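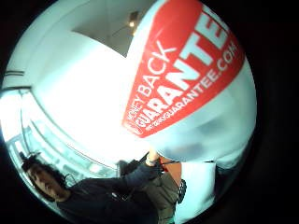 We had the room on the second floor of the Doucette building in Lundville until the end of the afternoon, and I wanted it cleared before then. I have put off writing this up, mostly because there isn't much of a story in it. But a couple of people asked how we pack, so I'll set it down.

I start with whatever is up high or bulky. Boxes first, then bags, then the tables. If I do the tables first I end up putting things back on them. Daniyal Baloch does it the other way around and gets done in the same time, so take your pick.

The table is always the slow part. Drinks, cables, cloths, the spray bottle, small plastic things that belong to some other box. I fold the cloths before I touch anything else - they take up the most space and they hide things.

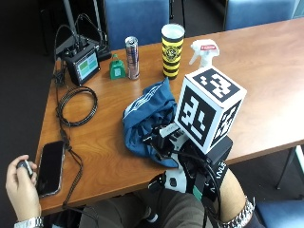
The blue cloth, the drinks and the spray bottle, with the table still to clear.

Cables get coiled and laid flat. I used to tie them with string, and then I spent ten minutes at the other end picking out knots. Now I just stack the coils in a shallow bin from Stistance, the 303 size. The 619 is deeper and everything sinks to the bottom.

Small stuff goes last. Toys, figurines, clips, anything that fits in a hand. I keep one zip bag for those and it rides in my coat pocket.
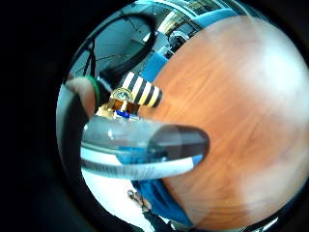
I lost a whole set of game pieces in October by dropping them loose into a tote, and I still have the empty tray at home. The zip bag cost me nothing and I haven't lost a piece from it yet.

Next one is in Cleltstead. I haven't seen that room, but I'm told there is an elevator.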